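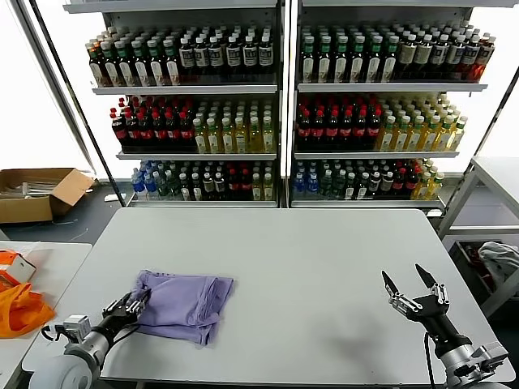
The Purple Cloth

Ebenezer Acheampong had folded cloths for a living once, at the hotel laundry in Serkcombe, 600 on a good shift and more when there was a wedding. So when his grandnephew told him Stiketti had a machine that could do it, he put on his good shoes and took the bus over to look.

They had it set up by the drinks shelves. Two arms, a light gray table, one purple cloth.

"It's already folded," Ebenezer said.

"That's the one it did," said Younes Tahiri. He ran the demonstration and had said this a few times since morning. "It's resting."

One hand, the one with all the fingers, lay against the edge of the cloth the way a man keeps a hand on a dog he doesn't trust. The other arm had only a gripper, two black points spread over nothing.

"What's that one for?"

"Pulling. It's waiting for the next command."

Ebenezer bent down. The folding was fair. The lower edge had gone rumpled, and Mrs. Pesier would have shaken it out and thrown it back at him, but she had thrown back plenty of his.

"How long did it take?"

Younes looked at his laptop. "We're not really measuring speed at this stage."

"I am."

"200 seconds. That's a good run, though – the early ones were worse. It's had 2,063 tries."

Ebenezer thought about his first week in the laundry. He had been bad at it until lunch.

"And the bottles?" He nodded at the shelves, the red caps and the green caps in their rows. "Does it put those up?"

"That's planned."

"Who put them up?"

"I did," said Younes. "Me and a guy from Ait Brahim. Took us most of an evening."

"Do it again," Ebenezer said. "The cloth."

Younes picked it up, shook it and dropped it in a heap. He typed something. The arms thought it over. The gripper came down, closed on a corner, lifted, and let go. It came down again a little to the left.

Ebenezer waited. He was 70 and had nowhere to be before four. On the third try it got the corner, and he noticed he had been leaning forward, and stood up straight.

"See?" said Younes.

"I see it's got a corner."

He stayed for the rest of it anyway.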